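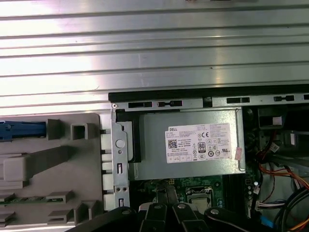 Dell power supply, used pull — review

Posted 2018-03-15

Bought from Gukier to replace a dead unit in an office desktop. The listing said tested, with a 100 day return, and it came in a plain box with a Verside packing slip and no screws. Reuse the old ones.

It's a plain gray metal box with the Dell label and the 80 efficiency badge on it. Check the part number on your old label before ordering — these look alike from one model to the next and the plugs don't always match. Mine did.

Swapping it took longer than I expected. Getting the supply lined up inside the case is fiddly, and I had to back it out once to free a cable. After that the machine started on the first try. It has been running every workday for 4 weeks with no shutdowns. The fan is a little louder than the old one at startup, then settles down.

No manual included. I'd buy another, though Justmont had the same part for less last June.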